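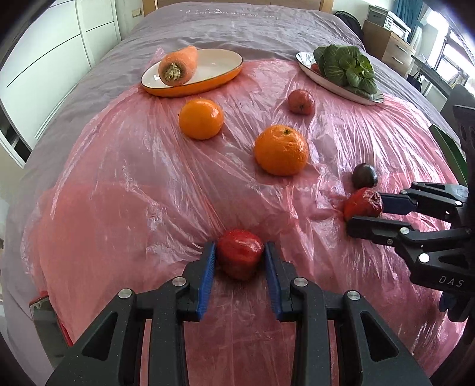 Hand-Held Grippers for Produce Handling: Equipment Plan and Budget
Group project report, second submission
Equipment section prepared by Žofie Šťastný
2023-06-08

1. Purpose

This report sets out what the group needs to buy, borrow or build in order to record produce handling tasks with hand-held two-finger grippers. It covers the grippers, the finger pads, the produce, surface protection and storage. Software and computing time are dealt with in the first submission and are not repeated.

The department allows each group a fixed sum of 693 pounds. Anything above that has to be requested in writing before the order is placed.

2. Requirements

The task set is made up of picking, holding and placing fruit and vegetables of mixed size and firmness. The requirements that affect cost are as follows.

R1. Two grippers must be usable at the same time, one per operator or one per hand.
R2. The fingers must close on small soft fruit without cutting the skin, and must open wide enough for a mandarin.
R3. Pads must be replaceable without taking the housing apart.
R4. Work must be possible in an ordinary furnished room. No fixed bench may be assumed.
R5. Surfaces under the produce must be protected from juice.

R4 was added in May, when the booking rules for the Tallovstead laboratory changed and evening slots were withdrawn. It removed the need for a bench clamp and a mains supply unit, both of which were in the first draft of the budget.

3. Options for the grippers

Three routes were compared.

Option A is to buy a finished pair from Lindqvist. The price for the pair is above the whole allowance, so this was not taken further.

Option B is to buy the Kurken parts kit and assemble it. The kit contains housing parts, fingers, screws and a trigger spring. It costs 102 pounds per gripper, or 204 pounds for two. Delivery was quoted at 7 working days.

Option C is to print every part in the department workshop. The material cost is low, but the workshop queue stood at 6 weeks when we asked, and the machine time is charged to the group after the first day.

Option B was chosen. Option C is kept for spare fingers only, as these are small and can be fitted into gaps in the queue.

4. Finger pads

Smooth and ribbed pads were both considered. With smooth pads, a mandarin could be lifted but tended to turn between the fingers when the wrist was tilted. Ribbed pads held it at a lower closing force. On strawberries the difference was smaller, and the result depended more on how ripe the fruit was than on the pad.

Pads are treated as a consumable. The ribs fill with pulp and have to be cleaned with a soft brush between sessions. We have budgeted for two complete changes over the project. Pads should be ordered in the same delivery as the kits, as Linance charges postage per parcel whatever the weight.

5. Produce

Produce is bought weekly in small amounts. The list was drawn up to give a spread of shape and surface:

Soft and small: strawberries, small tomatoes
Firm and smooth: plums
Round, textured peel: mandarins in two sizes
Long and rigid: carrots
Loose and leafy: bok choy or lettuce

Fruit that has begun to wrinkle is kept in use for as long as it can be held safely. It behaves differently under the pads, and a set made up only of fresh fruit would be too narrow. It also lowers the weekly cost. Leafy vegetables do not last in the same way and should be bought on the day.

Dishes and trays for sorting are borrowed and carry no cost.

6. Surface protection

Thin plastic sheeting is the cheapest answer to R5 and can be laid over soft furniture as well as tables. Two drawbacks should be noted. Folds can catch a fingertip when the gripper is brought in low, and a shiny sheet throws reflections that may cause trouble in later image processing. A matt sheet costs more. We propose to buy one matt sheet for comparison and keep the cheaper type for general use.

7. Budget

Gripper kits, two: 204
Spare pads, two full changes: 58
Spare fingers, printed: 24
Produce, whole project: 190
Sheeting, both types: 31
Cleaning items and storage boxes: 36
Postage: 22
Total: 565
Allowance: 693
Held back: 128

All figures are in pounds and include tax. The sum held back would cover one replacement kit at the present price, with 26 pounds left over.

8. Risks

The main risk is a broken housing part. Kurken does not sell housing parts singly, so one crack could mean buying a full kit. Screws working loose is more likely and less costly; they should be checked before each session with the driver kept in the storage box.

Produce prices are the least certain line. If they rise, the bok choy will be dropped first and the matt sheet second.

9. Actions before ordering

Confirm that the Kurken quotation is still valid.
Get the pad part number from Linance in writing.
Ask the workshop for a slot for spare fingers.
Send the signed order form to the project office.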